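Subject: Re: [fustness-home] Wicker baskets for the linen shelf

On Tuesday Wattanapong wrote:
> We have 70 hand towels to store and the plastic bins keep
> cracking at the handles. Has anyone gone over to wicker? I am
> worried about snags. Also, do you line them or leave them bare?

We changed over in October and I would do it again. Ours are plain woven wicker, bought through Priltent, and they have held up fine on the open shelves. The plastic bins went to the garage for paint rags.

On snags: run an old nylon stocking around the inside before you put anything in. Wherever it catches, clip the loose end with nail scissors and rub the spot with 100 grit paper. Two passes did it for most of ours. One basket had a bad rim and I sent it back.

I leave them bare for towels and line them for anything knitted. A cotton pillowcase with the corners tucked under works as well as the fitted liners - and it goes in the wash with everything else. 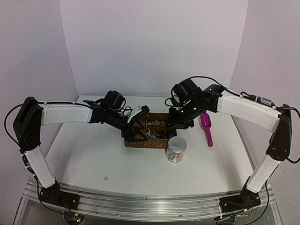
Skillar replied off list and agreed I could pass it on: the pillowcase is fine for small baskets, but in a deep one it slides down and bunches under the towels, so a few stitches through the weave at each corner are worth the trouble. Also, wicker should be kept away from the radiator, or it dries out and starts to split.

I had not thought of stitching. I will try it on the bottom shelf, where the deep ones are.

For folding, I do hand towels in thirds and then roll them, and stand the rolls on end. You can pull one out from the middle and the others stay up. Bath towels I fold flat and keep out of the baskets altogether.

If you want the shelf measurements, write to me off list.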